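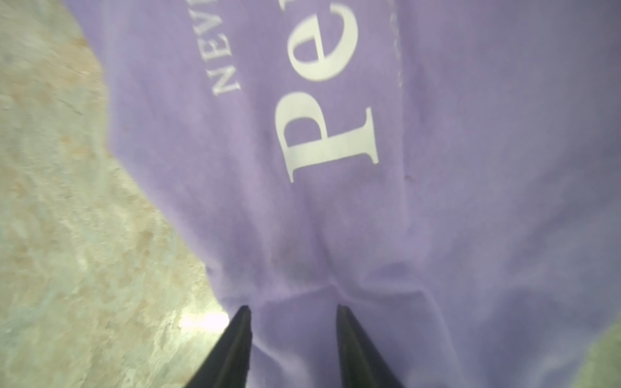 Buyers in Sokwood have waited too long for straight answers on service charges, Azadeh Ahmadpour told the opening meeting of the town's new lettings and sales office on Wed 16 October, and asked that the figures be given before a viewing is booked.

The office, run by the Holovko agency, takes over the ground floor of the former savings bank in Market Row. It will handle sales and lettings in Sokwood and the villages to the north, work previously carried out from the agency's Etuvum branch. All 17 members of staff will transfer, and existing tenancy agreements are unaffected.

Lukian Bilyk has been appointed branch manager. He confirmed that the agency currently has 31 homes for sale in the area and 26 to let, and that written details of service charges and ground rent will be supplied with each listing from April.

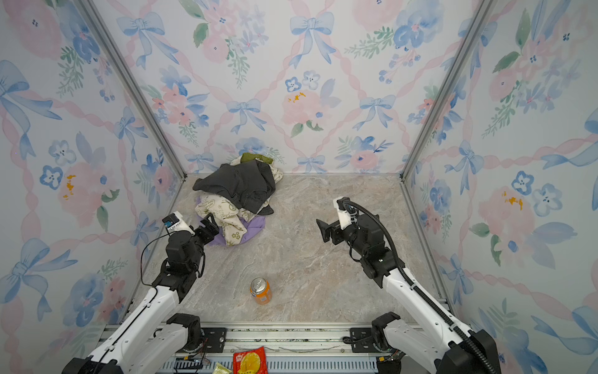

Opening hours and contact

The office is open on weekdays from 9 am to 5.30 pm and on Saturday mornings. Valuations are by appointment. Landlords with questions about deposits should write to Roksolana Vasylenko at the Market Row address. Keys for rented homes may be returned at either branch until the Etuvum counter closes.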